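Getting the Smell Out of Basketball Gear

Rec league starts up again in February, which means that for nine weeks a good part of my house will smell like the inside of a knee sleeve. I play badly and sweat like a starter. What follows is what works at our place, collected over more seasons than my shooting percentage deserves.

Empty the bag at the door

The bag is the problem. People blame the shoes, but the shoes only learned it from the bag. Unzip everything, turn it upside down and shake it out over the porch. You will find a sock. Wipe the lining with a rag dipped in one part white vinegar to two parts water, then prop it open overnight with a rolled newspaper.

Jerseys

Inside out, cold water, half the detergent you think you need. Skip the fabric softener, which coats the mesh and locks in whatever was there already. If a jersey still smells when it comes out, soak it for an hour in a sink of cold water with a cup of vinegar and wash it again. Keep it out of the dryer if it has printed numbers. Walter Mamani has been playing as number 1 since his 7 peeled off, and he started as 17.

Knee sleeves and ankle braces

Hand wash in a bucket with a squirt of dish soap. Close the Velcro first or it will eat the sleeve. Squeeze, don't wring, and dry them flat in the shade. Neoprene left on a radiator goes stiff as toast.

Shoes

Laces out, insoles out, tongues pulled forward. A spoonful of baking soda in each shoe overnight, tapped out in the morning – into the trash, please, and not over the dog. Clean the soles with a damp cloth before each game and you may even stop sliding on defense, though in my case there were other causes.

Don't machine wash them. I did it once with a pair I'd had since Teltel still sponsored us, and the glue let go in the second quarter of a game we were already losing.

The ball

Leather and composite balls want a barely damp cloth and nothing else. A rubber outdoor ball can have soap and a brush. Store them indoors, a little soft if it's the off-season, and wet the needle before you push it in. Gilberto Cuervo never wets the needle, and Gilberto Cuervo buys a lot of balls.

Towels

Bench towels get the worst of it. Wash them apart from the jerseys, as hot as the label allows, and shake each one hard before hanging it up. When the rack is full, spread them out wherever there's a clean surface, and turn them over after a couple of hours. Folded layers stay damp in the middle, so give the big ones a second pass before they go in the closet.
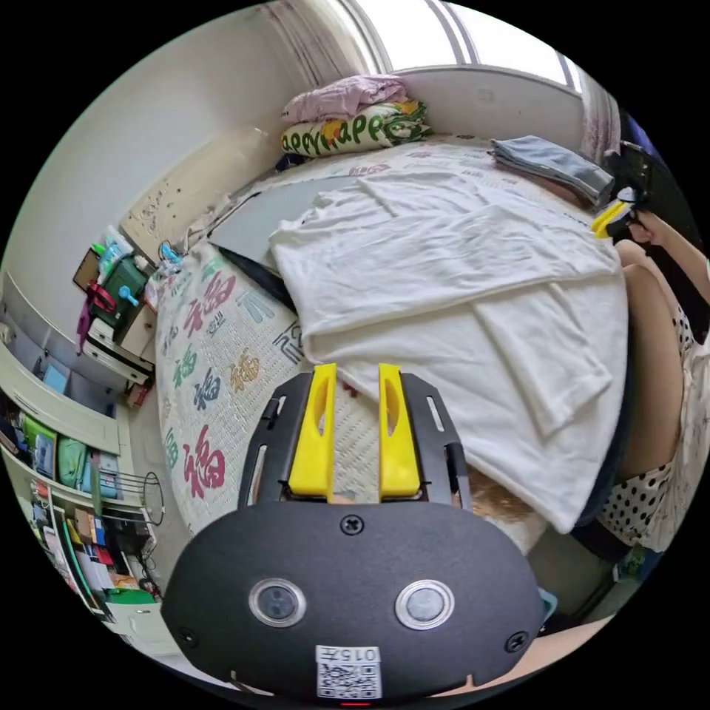

Large white towel on the bed, still to be folded properly.

Game night

Pack the bag on Wednesday morning if you play Wednesday night. Put a plastic bag in the side pocket for the wet things, and a second one for when Ulises asks if you have a spare. He will.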